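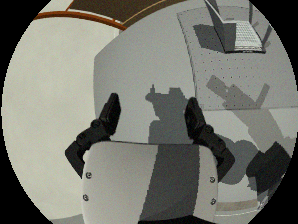
Desta Assefa

12 November 2024

Re: [allotments] Winter storage of seed potatoes and beans

Dear all,

Wiebke Rathjen wrote:
> Last winter I lost almost all my seed potatoes in the shed at
> Flostitz. They were in paper sacks on the floor, under an old
> blanket. Half of them were soft in spring and the rest had
> shoots as long as my hand. Does anyone keep them in the house?
> And is it worth keeping my own beans, or do I buy new ones?

Wiebke, I am sorry to read this. I had the same trouble in my first two years here, so I can tell you what I do now.

I do not leave potatoes in the shed after the first frost. I bring them into the stairwell of our house, where it is cool but does not freeze. They lie in one layer in flat fruit boxes, with newspaper on top against the light. Every second week I look through them and take out the bad ones. One soft potato is enough to spoil its neighbours, and in a sack you do not notice it until the smell comes.

In my opinion the floor was the bigger problem in your case. The sheds at Flostitz stand low and the ground is damp from November on. If you must use the shed, please put the boxes on bricks and leave a hand's width to the wall.

About the beans: yes, keep them! I let the pods dry on the plant, then shell them and leave them on a tray in the kitchen until a bean breaks when I hit it with a hammer. If it only gets a dent, it is too early. After this they go into jars, with the name and year on a piece of paper inside – a label on the outside fell off every time. This autumn I have 900 grams of the brown climbing bean, much more than I can sow. I am happy to give you about 30 beans.

One question from my side. Has anybody grown the potato Mutura on heavy soil? My neighbour in Lavton praises it, but his soil is almost sand.

I am at plot 71 most afternoons while the light lasts.

Kind regards,
Desta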